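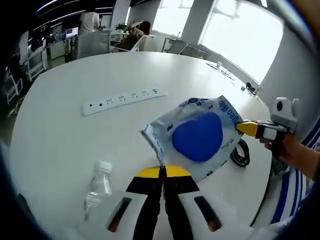 A customer told me on Tuesday that she'd never met anyone with so many opinions on carrier bags, and asked whether I had ever considered a different hobby. I have not! Bags are what I do all day, and I'm very happy about it.

So, hello. Fillia is my little shop and workroom, and I buy, sort, mend and re-sell used packaging: plain bags, printed bags, garment covers, mailing sacks, the lot. Shops round here used to send theirs to the tip when a logo changed or a line was dropped, which drove me mad. I'd worked at Flandel for years (big warehouse, terrible tea) and watched perfectly good stock go out the back door by the pallet.

I started with 3,900 bags from a shoe shop that was closing down, and a spare bedroom that didn't stay spare for long. Now there are 2 of us, plus a proper unit on the Kukero estate with a door that sticks in February and a big white table where everything gets looked at. And I do mean everything. A crumpled plastic bag tells you very little until you've got hold of the corners and opened it out. Is the seam sound? Has the print rubbed? Then it's folded, or it goes in the recycling sack, or it goes on my "maybe" pile, which is a source of some tension.

We sell in bundles of 30, mixed or matched. Market traders like the mixed ones, charity shops tend to want them all one size, and schools ask for whatever's cheapest for junk modelling (fair enough). Opoku, the fabric shop over the road, takes nearly all our printed bags and has done from the start – they like a bit of blue.

If you've got bags to pass on, drop them in any morning after 10. Please shake out the receipts and crumbs first, and keep the really torn ones separate if you can. For bigger amounts, give me a ring and I'll bring the van round. It's the green one with the dent, and it usually takes me two goes to park it.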